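Pink Wallpaper Won't Fold Your Shirts

By Marlene Strobel

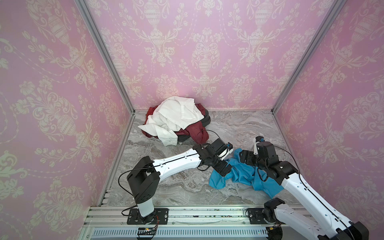

Two arms, one blue garment and the rest of the pile at the back.

The Wusunik paper says training against 31 backdrops taught its arms to handle laundry anywhere. I doubt it. All 305 test runs used the same booth with the panels swapped. Change the table height, then call me.

Related
Dwayne Boateng: Who Scores the Folds?
Drolledum's 2000 Towels, Reconsidered
Letters: Etelka Pap Replies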